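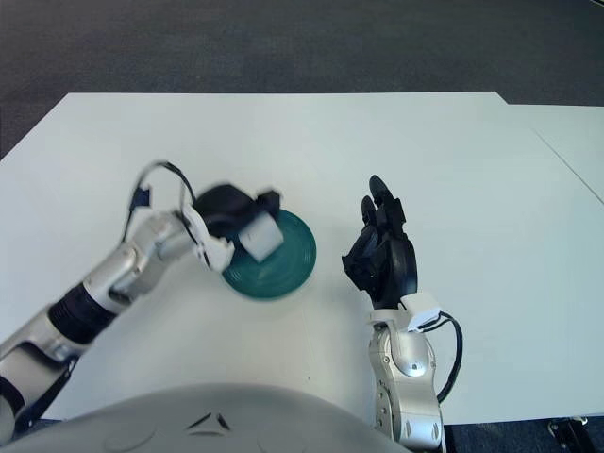 December 10, 2024

Drove over to Hubmann again this morning to see Mom. The road past Eton was slow with trucks, so I got there at twenty past ten, after the morning exercise group had let out. She was in the chair by her window with the blanket over her knees and the radio on low. She knew me right away. She asked if I had eaten, and I said yes, and a few minutes later she asked again.

She has been there since April. I looked back at what I wrote the week we moved her in and it is mostly complaints about parking and the form for her prescriptions. I wrote almost nothing about how she was. I think I was too tired. She was still in the short-stay wing then and we were all saying it was until her hip healed. We stopped saying that sometime in the summer. I didn't write that down either.

The care meeting was at eleven, in the small office next to the laundry. The nurse in charge of her hall ran it, and the social worker came in halfway through. My brother was on the phone from out of state and kept dropping off. What they told us:

Her weight is down 4 pounds since the last meeting. They want to add a shake in the afternoon and move her to the table where an aide sits through the meal. I said fine. She won't like the shake, but she might drink it if it's cold and somebody gives her a straw.

The evening pill for her blood pressure is being cut in half. She was dizzy getting up twice last month. No falls.

She is sleeping in the daytime and up at night. They have her walking the hall after supper now to see if that helps.

Her hearing aid, the left one, is missing again. It was in the denture cup last time. They are going to look through the bedding.

Then we got to the money. The monthly rate goes up in the new year and I have to sign the new agreement. My brother wanted to know if we should look at Ikach again, the place across the river. I toured it last winter. It was newer and the rooms were bigger, but the waiting list had more than 60 names on it, and it's another 13 miles for me each way. I told him I didn't want to move her a second time. He was quiet and then he said all right, it was up to me. I wish he had either agreed or argued. I asked the social worker to send him the agreement so he can read it too.

I had lunch with her in the dining room. Chicken and rice, green beans, canned pears. She ate the pears first and then most of mine. The woman across from us told me about her sister's farm, and Mom nodded along the whole time, though I don't believe she heard a word of it without the left aid. The room was warm and they had the tree up by the piano.

After lunch I went through her closet. Three of the blouses aren't hers. I gave them to the aide and she found one of ours in return, the blue one with the pockets. I need to do the labels over again. The iron-on ones came off in the hot wash, so this time I'll sew them. Her slippers are worn flat at the heel and I don't like how they slide. I took them with me for the size and stopped at Broltar on the way home, but they only had the open-back kind. I'll try the shoe store in town.

She was asleep when I left. I wrote on her whiteboard when I'd be back, and put the phone where she can reach it.

Home by four. Fed the dog, did a load of wash, called my aunt and gave her the news. She wants to come for Christmas dinner at Hubmann and asked if they charge for guests. I forgot to find out. She also asked if Mom still talks about the house. Not so much now. Today she talked about the one before it, the one with the porch, where we lived until I was 4. I remember the porch steps and not much else. She remembered the color of the kitchen and what they paid for the stove.

I read the agreement through at the kitchen table tonight. Most of it is the same as the old one. There is a new page about holding the bed if she goes to the hospital, and I don't understand how many days they cover, so I marked it and will call the office before I sign.

To do: slippers, name labels, thread, ask about guest meals, call the office about the bed page, batteries for the right hearing aid. Also bring the photo album with the green cover. She asked for it twice and I keep leaving it on the stairs.

Cold out now, and the wind has come up. I put the album in the car before I came up to bed.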